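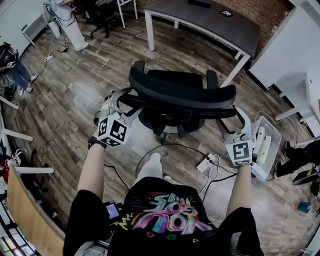
The afternoon the grippers let go

For 12 seconds, everything about the take was lovely. The office chair came back from the desk, turned a little, and started rolling towards the wall. Then, according to the recording, the left hand jumped sideways through the armrest and came out the other side.

It hadn't, of course. The hand was exactly where its owner thought it was. But the software at Lendico had lost sight of the markers on the left gripper, guessed where they had gone, and guessed badly. What followed was one of the most absorbing bits of fault-finding I've come across in a robotics lab, and I've sat through a few.

Lendico teaches robots to move furniture. Its people do the job first, with a gripper in each hand, and every tilt and squeeze is tracked through black-and-white patterned markers. A robot then learns from the recordings. The project is called Pinstead, and chairs are its favourite problem. They roll when you want them still, they swivel when you want them straight, and no two people grab one the same way.

The jump through the armrest would have been a curiosity if it had stayed in the recordings. It didn't. A batch of 253 takes went into training with the fault still in them, and the robot arm learned it faithfully. On its first trial with a real chair it took hold of both armrests, began to pull, and opened its left fingers halfway through the move. The chair spun on its base and knocked a bin flying. The emergency stop worked and everyone was standing well behind the tape, but it was a fright all the same.

So the team went back through the takes, one after another, and I can't tell you how much fun that was to watch. Ninety were bad! The pattern took two days to show itself. Whenever the wrist rolled inward to hook under an armrest, the marker turned away from the camera, and the tracker filled the gap with whatever it had seen last.

The second discovery was more ordinary. Some of the bad takes had nothing to do with markers at all. A castor had run onto a cable, the chair had stopped dead, and the person pulling had let go for a moment to get a better grip. The robot had learned that as well – let go, grab again – with no idea there had ever been a cable.

Baptista, the small firm that writes the tracking software, has since changed it so that a lost marker ends the take with a loud beep. I heard it go off a lot. Lendico has also added a floor check before each session and cut the arm's pulling speed by 30 per cent until the new training is finished.

The next trial is planned for September at Skerkik, a shared workshop with a bigger floor and, I'm told, much worse chairs.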